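**Plotonley night kit: is it worth adding to a Bisside sidewalk unit?**

posted in Delivery & Errand Robots

We run one Bisside unit for a small bakery and grocery in Nundcombe. It does short trips, the longest one being 700 meters out and the same back. Up to now it has only worked in daylight because the stock camera is poor after dusk, and our insurance wanted a front lamp anyway.

Plotonley sells a night kit for it: front lamp, a replacement camera with a bigger sensor, and a software option that changes how the unit slows down for oncoming lights. The dealer (El Fassi) quotes the three parts together or separately. The lamp alone is cheap. The camera and the software option together cost more than I want to spend without hearing from someone who has used them.

What I'd like to know:

- Does the lamp put enough light on the ground on a road with no sidewalk? Half our route is like that.
- Does the unit cope with headlights coming straight at it, or does it stop every time?
- How much battery does the kit use? We get two full trips per charge now and I can't drop below that.
- Can I fit it myself?

I have the older body with the square connector, if that matters. We'd be running from late afternoon to 9 p.m. starting in September.

---

**gravelshoulder**

We've had the full kit on two units since last winter. I'll take your points in order.

Lamp: it lights a patch right in front of the unit and not much past that. For potholes and loose stuff at walking pace it's fine. It doesn't light the far side of the road and it isn't meant to. On streets with shops the ambient light does most of the work. On the dark stretches we lowered the speed cap by 30 percent and left it there. If you leave the lamp at the factory angle it points a bit high, so tilt it down one notch before the first run.

Headlights: this is where the software option matters. Without it, ours stopped dead for anything coming toward it and then took 15 seconds to decide to go again. With it, the unit slows, moves toward the edge if it has room, and keeps going. It still stops for high beams. I'd call that correct behavior, but your customers will be waiting, so build it into your delivery times.

Battery: our evening trips use more than the day ones, but cold weather is mixed in with that, so I can't give you a clean number for the lamp. We still get two trips of almost your distance. I wouldn't plan on three.

Fitting: lamp yes, camera no. The lamp is four screws and a plug. The camera has to be calibrated, and El Fassi does that at the shop. Ours were gone for a couple of days. With the square connector you also need an adapter, and it isn't in the box — ask for it when you order.

One complaint. The manual covers the newer body only, and the menu names don't match the older one. The night setting is under "Route," then "Conditions."

As for picture quality, the camera holds up when the unit is stopped. While it's moving at night you get a lot of blur, and people standing against a bright shop turn into dark shapes. You can tell that someone is there but you won't get a face or clothing. If you want footage to settle disputes with customers, don't buy it for that. An oncoming headlight also swallows whatever vehicle it's on.

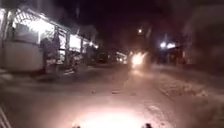
**tworoutes** says the software option isn't worth it on quiet streets, and that a lower speed cap plus the lamp got them through a whole season. Their unit does stop for cars, but they only meet a few each evening, so the waiting never added up to much. They also paid 33 dollars for the adapter and found out later that the dealer would have included it if they'd ordered everything at once. If your Nundcombe route has steady traffic, they'd go with the full kit. If it doesn't, get the lamp first and see. The option can be added later without sending the unit back, but the camera can't.

---

**pkt_loss**

Check your local rules before you spend anything. Where I am you need a rear light and a flag too, and the kit has neither.

Also, the lamp lens scratches easily. Don't wipe it with a dry rag. I went through one that way.

---

**Update from the original poster**

Thanks. I've asked El Fassi for a price on the lamp and adapter together, with the software option listed separately. Rear light is a good catch, I hadn't looked at that. I'll walk the route at 8 p.m. a few times and see how many cars come through before I decide on the rest.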